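Mar 23, 2019
by Lies Verbruggen

Project report: do anglers measure their fish properly?

I've fished Jara reservoir with my uncle since I was small, and every season there's a row over somebody's record perch. So when we had to pick a project I went for the boring bit of the argument – the measuring. The club book at Fullport goes back to 1864, and the old entries are all weights with no lengths whatsoever. Lengths only turn up much later, and by then you can tell people were rounding up like mad!

My plan was simple enough. Delia Figueroa, who keeps the book these days, let me copy out every perch and pike entry that had both a length and a weight. That gave me 171 fish. I then threw out anything I couldn't read (Benjamín Pereyra's handwriting, sorry) and was left with 149. 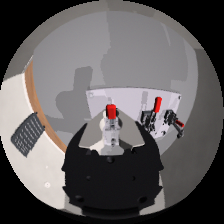

Fish length sounds easy until you try it. You can go to the fork of the tail, or to the tip, or to the tip with the tail pinched together, and each one gives you a different number for the same fish. I wanted one rule and a plain background, something like the big matt grey tabletop under that black gripper, where an outline would show up clearly. Wet grass is hopeless. In the end I used the Ciken measuring board from the club hut and always pinched the tail.

In July I asked five members to measure the same dead pike, one after another, without telling each other the answer. Tormod Engström got the longest figure and stuck to it all afternoon. The shortest came from Rocío Ojeda, who had gone to the fork out of habit. 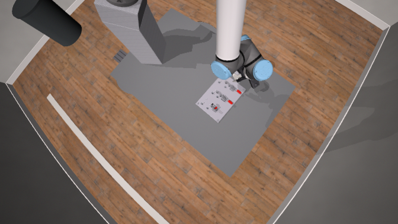
Robot arm with light-blue joint caps over a grey mat.

Back to the book. When I plotted length against weight, most of the perch sat near a nice curve, but the pike were all over the place – long thin ones, short fat ones, and a couple I frankly don't believe. I'd want the time of year for each fish before saying more, and the older pages don't give it. Next season I'm going to ask for a tick box on the catch card saying fork or tip.

Recent projects
Which float for the Jollero canal?
Night fishing and water temperature
Barbless hooks: a term of trying them
Mapping the weed beds at Jara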